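The Second Chair

My aunt Dilek sold the shop on a Monday and by that afternoon she had already bought two office chairs, so I knew she wasn't going to retire.

"What are they for?" I asked her on the phone.

"Sitting," she said, and hung up, the way she does (she has never in her life said goodbye to me, I think she believes it costs extra).

You have to understand that for 46 years Dilek Tokgöz did not sit down. She sold buttons and zippers and lining fabric out of a place on Nilsuwan Street that was so narrow you had to decide before you went in whether you wanted the left wall or the right wall, and she did it all standing up. There was a stool. The stool had a box of bias tape on it. When I was nine and worked there for a summer I asked if I could move the box and she looked at me as if I'd asked to move the street.

So -- chairs. I drove over the next morning to see what was going on.

She had rented a room in the old Dramorgate building, up on the second floor, and she met me at the bottom of the stairs in her good shoes. Kaan was there too, my cousin, looking like he'd been awake since five. He'd carried everything up himself because the elevator was only going down.

"Does she have a plan?" I whispered.

"She has a lease," said Kaan.

The room was lovely, I'll give her that. I had been expecting a closet with a radiator in it. She'd gone straight to the middle of the floor and was standing there with her hands behind her back, waiting for me to say something, and for once in my life I couldn't come up with a thing, so I said it was very bright.

"It's bright," she agreed. "In the shop I had one bulb. Your uncle changed it when he felt like it."

My uncle has been dead for six years and she still talks about him like he's late with an errand.

I asked her who the chairs were for and she said one was hers, obviously, and the other was for the person who came. What person? She waved at the door. Any person! People were going to come up those stairs with a coat that didn't close or a dress with a bad zipper, and instead of standing in a line getting rained on they would sit down and explain the problem, and she would sit down and listen to it. She'd read somewhere that this was called a consultation. She was going to charge for it, too.

"You're going to charge people to tell you about their zippers?"

"They've been telling me for free," said my aunt, "and look how long they talk."

Well, I had no answer to that one. I went over to the window to have a better look at what she'd spent her money on.

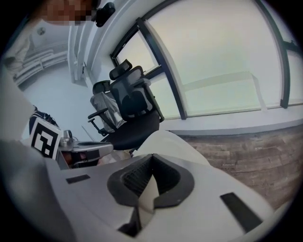

"You could take the plastic off," I said.

"I could," said my aunt.

"It'll crackle every time somebody moves."

"Good. Then they won't stay all day."

Kaan made a face at me behind her back that meant he had already had this conversation, maybe more than once. He'd unwrapped the first chair as soon as he got it up the stairs, before she could stop him, and she'd made him fold the wrapping and keep it. She was not going to let him near the other one. I remembered the couch in her apartment when I was little, how my legs stuck to it in July, how we all sat there at holidays peeling ourselves up one knee at a time whenever the phone rang. She took the cover off that couch the week after the funeral. I don't know why I thought of that just then, and I didn't bring it up.

"Which one's yours?" I asked.

She had to think about it. I honestly believe she'd gotten as far as buying them and hadn't imagined the part where she would lower herself into one. She walked past the unwrapped chair and gave the headrest a little pat, like you'd pat a dog that belongs to somebody else.

"It has a place for the head," she said. "Who needs a place for the head? Where does it think my head is going?"

"Try it, Mom," said Kaan.

"I'll try it when there's a customer."

So I went out in the hall. I shut the door behind me, counted to nine, and knocked. It took her a while to answer, and I could hear Kaan laughing and her telling him to be quiet.

"Come in," she called finally, in a voice I'd never heard before, very grand, a dentist's voice.

I came in. She was sitting down. Her back wasn't touching anything and she was holding her purse on her lap with both hands, but she was sitting down.

"I have a problem with a zipper," I said.

"Sit," said my aunt, and nodded at the plastic.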